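Jultero Location Services: Frequently Asked Questions

Last updated 2019-08-13

General

What does Jultero do?
Jultero registers private and commercial properties for use as film and television locations and handles the paperwork between the owner and the production. We do not produce, finance or cast anything.

Who holds the contract?
The location agreement is between the owner and the production company. Jultero is named as agent and holds the deposit until the property has been signed off.

Is there a fee to register?
Registration is free. We deduct 19 percent from the location fee when it is paid. Nothing is deducted from the deposit, parking payments or damage settlements.

How long does a listing stay active?
Until you withdraw it. A listing with a confirmed booking cannot be withdrawn before the booking ends.

Preparing for a shoot

What is a recce?
A visit by the production before booking. The first is usually the location manager alone. The second, called the technical recce, brings the director, the camera and lighting heads and sometimes the art department. Owners are not paid for either visit unless one runs past three hours.

Will the crew repaint or move things?
Only if the change is listed in Schedule B of the agreement. Paint colors, removed fixtures and any drilling must be listed separately. Reinstatement is at the production's cost and has to be finished within seven days of wrap.

How much power will they need?
Most drama crews bring a generator. Small interior shoots may ask to use the house supply — the agreement sets a flat charge for this, and the electrician must see the panel first.

Where do the trucks go?
Unit base is normally off site. We ask for a hard-standing area within 300 meters of the door for the equipment trucks. If the street needs a parking suspension, the production applies for it and notifies the neighbors in writing.

Money

What is the minimum day rate?
The minimum is 615 per shooting day, for up to 12 hours on site. Preparation and strike days are charged at half the shooting rate. Overtime is charged by the hour, and part hours are rounded up.

When am I paid?
The location fee is due before the first truck arrives. Overtime is invoiced after wrap.

What if the shoot is canceled?
With more than ten days' notice, the deposit is returned to the production. With less, the owner keeps half of the location fee. Weather postponements are covered in Schedule C.

On the day

Can I stay in the building?
Yes, if the agreement names a room that is out of use for filming. Phones must be silent during takes.

Can I take pictures?
Not of the set, cast, scripts or call sheets. Most productions treat this as a breach of contract.
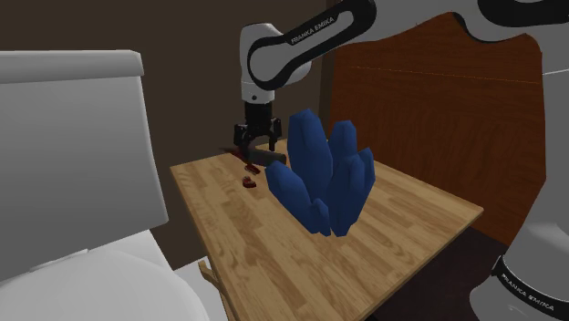 Amarachi Yusuf writes that the out-of-use room should be marked on the floor plan as well as named in the agreement, as her own was used for monitors on the first morning. The current form, in use from September, has a space for this on page two.

Who do I speak to if there is a problem?
The location manager first, then the Jultero duty line printed on the agreement. Report damage within 48 hours of wrap, with the room and item stated.

Will my address appear in the credits?
No. Owners may ask for a thank-you credit, but the production decides whether to give one.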